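Zalewska — zweiarmige Tischzelle für Sortier- und Aufräumarbeiten

Hersteller: Skisska
Steuerung: Wovance
Bauform: Tischzelle mit Seitenwänden und Rückwand, nach vorn offen
Arme: 2, vorn montiert, je ein Greifer
Lieferzeit: auf Anfrage
Stand der Seite: 20. Juli 2025

Die Zalewska ist das kleinste Gerät in unserem Programm und dasjenige, zu dem wir die längsten Telefonate führen. Meist beginnen sie mit der Frage, wie viele Leute man damit einspart. Die Antwort lautet: keine. Danach wird es am anderen Ende der Leitung kurz still, und dann reden wir über Stifte.

Stifte, Stofftücher, Kappen, Kleinteile aus der Retoure, alles, was in einem Betrieb auf einem Tisch landet und dort liegen bleibt, bis jemand Zeit hat. Zeit hat erfahrungsgemäß die Spätschicht, jedenfalls nach Ansicht der Frühschicht. Die Zelle übernimmt diesen Tisch. Sie nimmt auf, legt ab, sortiert nach Vorgabe und beschwert sich über eine rote Lampe in der Bedienoberfläche, wenn sie nicht weiterkommt. Das tut sie am Anfang oft.

Wer bisher sortiert hat, sortiert nach der Einführung weniger und schaut mehr zu. Das klingt nach Beförderung und fühlt sich in den ersten Wochen eher nach Fahrlehrer an. Im Lager unseres Pilotkunden Pornon, wo die Retouren eines Versandhandels für Bürobedarf und Heimtextilien durchlaufen, hat die Schicht im Dezember mit der ersten Zelle angefangen. Mitten im Weihnachtsgeschäft, gegen unseren Rat. Vier Leute wurden an der Oberfläche eingewiesen, die Einweisung dauerte einen Vormittag, die Diskussion über die Zuständigkeit für die rote Lampe deutlich länger. 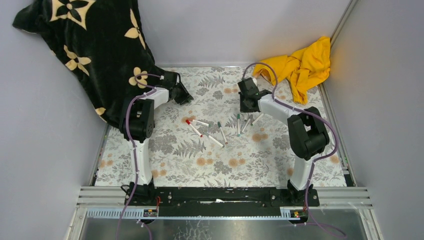

Automatisierung wird gern auf leeren, weißen Tischen vorgeführt, unter Licht, in dem auch ein Gebrauchtwagen gut aussieht. In den Betrieben, die wir kennen, sieht der Tisch anders aus, und die Zalewska muss damit leben. Eine Unterlage mit grauen Farnwedeln und orangebraunen Blüten ist zulässig, dazu ein zerknülltes gelbes Tuch hinten rechts und ein schwarzes, geblümtes gleich neben dem linken Greifer. Die Stifte dürfen kreuz und quer in der Mitte liegen, auch leicht übereinander. Was die Steuerung verlangt, ist ein erster Durchgang je Unterlage, bei dem jemand aus der Schicht danebensteht und Fehlgriffe bestätigt. Wer die Tischdecke wechselt, wiederholt den Durchgang. Bei Pornon hat man sich daraufhin auf eine Tischdecke geeinigt, angeblich nach Abstimmung.

Was sich für die Schicht ändert

Das Bücken und Klauben wird weniger, das Entscheiden bleibt. Ob ein angeschmutztes Tuch noch verkauft wird oder in den Ausschuss geht, sagt weiterhin ein Mensch, und zwar am Bildschirm, per Tastendruck. Die Zelle legt Zweifelsfälle beiseite und wartet. Sie wartet sehr geduldig, was manche Kollegen anfangs für Arbeitsverweigerung hielten.

Neu ist die Frage, wer die Zelle morgens freigibt. Wir empfehlen, das mit Namen in den Schichtplan zu schreiben. In Betrieben ohne Eintrag gibt sie der frei, der als Erster Kaffee hat, und das geht genau bis zur ersten Urlaubswoche gut.

Der Akkordzuschlag fürs Sortieren ist ein Thema, das vor der Bestellung auf den Tisch gehört. Wir liefern dazu keine Vorlage. Wir kommen aber zur Betriebsversammlung, wenn man uns einlädt, und beantworten dort auch die unfreundlichen Fragen. Mit denen haben wir inzwischen Übung.

Was die Zalewska nicht kann

Sie ist langsam. Eine geübte Kraft ist bei Stiften schneller, und zwar sichtbar. Die Zelle holt das in den Stunden auf, in denen die geübte Kraft zu Hause ist. Tücher faltet sie nicht auf Kante — sie legt sie zusammen, und wer einmal mit einem Teenager gewohnt hat, kennt das Ergebnis. Glas, Flüssigkeiten und alles Lebende gehören nicht hinein.

Lieferumfang

Zelle mit Wänden und Tischplatte
Zwei Arme mit Greifern, montiert und verkabelt
Steuerung Wovance mit Bedienoberfläche auf Deutsch und Polnisch
Einweisung vor Ort, bis 4 Personen
Handbuch, 29 Seiten, davon 13 über die rote Lampe

Nicht enthalten: Unterlage. Nehmen Sie, was Sie haben.

Wartung

Nach je 300 Betriebsstunden prüft jemand aus dem Haus die Greiferfinger, die Kabelführung an beiden Armen und den festen Sitz der Verschraubungen. Das ist im Handbuch beschrieben und ohne Vorkenntnisse zu schaffen. Kabelbinder bitte durch Kabelbinder ersetzen, Klebeband haben wir auch schon gesehen.

Miete oder Kauf, beides geht. Preise nennen wir nach einem Gespräch über Ihren Tisch. Schicken Sie uns dafür gern eine Aufnahme davon, und räumen Sie vorher bitte nicht auf.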